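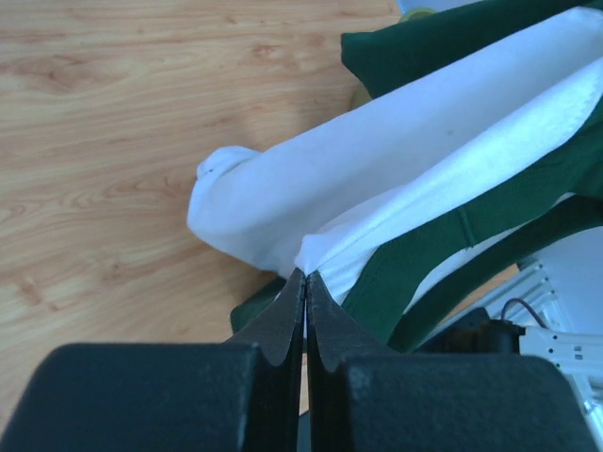
White cloth, one edge pinched up.

Ojala flat-weave kitchen towels, reviewed by Danang Jugah

I bought the Ojala towels in April to replace a stack of terry ones that had gone gray and stringy. They come in one size and two colors, white or oatmeal. I ordered white so I could bleach them.

Out of the packet they are stiff and don't dry anything well. The label says to wash before use and it should say to wash three times. I ran them hot with no softener and by the third load they were picking up water properly. If you try one on day one and hate it, give it another week.

After that they are good towels. Glasses come out without lint, which my old Bastora ones never managed. They dry overnight on the oven rail. One towel will get through a full rack of dishes before it feels damp, and a second will do the pots.

Shrinkage was more than I expected. Mine lost close to an inch on the long side and the hems pulled in a little at the corners, so they no longer fold into neat squares. The hanging loop is sewn into the short side and is too small for my hooks. I cut two of them off.

Stains: coffee and tomato came out at the normal setting. Turmeric did not, and a faint yellow patch is still there after bleach. That towel now lives under the sink.

I also tried the Nanance waffle towels, which a neighbor swears by. They soak up more but take until the next afternoon to dry, and the loose weave catches on the box grater. For hands I would take the Nanance. For dishes I prefer the Ojala.

I would skip the Trutus storage tin sold alongside them. The lid doesn't stay on.

Four stars. I have since ordered a second set, again in white.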